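Sitero: paid participants wanted for a review of gripper faults in home sessions

Posted Wed 17 August

Sitero is looking for 20 people to take part in a set of paid sessions using hand-held grippers on ordinary household tasks. The work is part-time and lasts eight weeks. You do not need a technical background.

Why we are running this

In May we stopped all home sessions after a fault in the finger linkage of our hand-held grippers. On several units a pivot screw worked loose during use. The fingers then closed out of line, and when the handle was squeezed hard the pads could slip past each other and pinch. One participant had a bruised finger. More often the object was simply dropped, and the recording still marked the grasp as good.

We went back through 212 recordings from that period and found the fault in 121 of them. By then the recordings had already been used to train the arm at our Aller site, which learned to close on thin objects slightly off centre. It dropped cutlery and, on one occasion, kept pressing down on a table after the object had gone. The arm was switched off by the operator and has not run that task again.

The linkage has been changed and every screw is now locked and checked. What we need next is a large number of careful sessions with thin, light items, in real homes, with people who will tell us when something feels wrong.

What the work involves

Most sessions take place at a table in a kitchen or living area. You will hold a gripper and use it to pick up, move and put down small items. Chopsticks and their holder are the main set, as they showed up the fault more than anything else did.

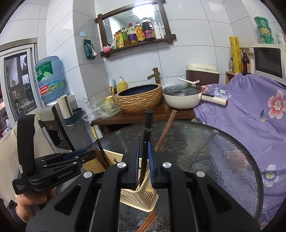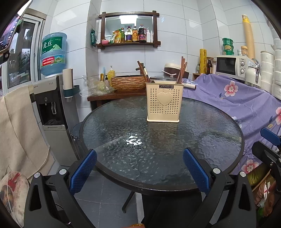 Each session lasts two hours, with a break halfway. Before you start you will check the screws and pads against a card, and you will do the same again at the end. If a finger sticks, clicks or closes unevenly, you stop, put the gripper down and fill in a fault sheet. You are paid for the full session whether it is finished or not. Please do not tighten anything yourself — one of the May units was made worse that way.

Who can apply

You should be 18 or over and able to use both hands comfortably for two hours. We want left-handed and right-handed people, and people with small hands in particular, as the old handle was tested mostly on large ones. You should be used to handling chopsticks. Please tell us about any wrist or hand injury in the past year.

People who took part before May are welcome to apply again.

Pay and safety

Sessions are paid by the hour, with travel on top. Insurance is arranged through Lemaire. Fault sheets go to Vollever, a separate firm that checks our equipment and can halt the sessions without asking us first. You will get a copy of any sheet you fill in.

How to apply

Use the form on the Sitero participants page. Give your town, the days you are free and which hand you write with. There is a short phone call, then a half-day of paid training at Aller.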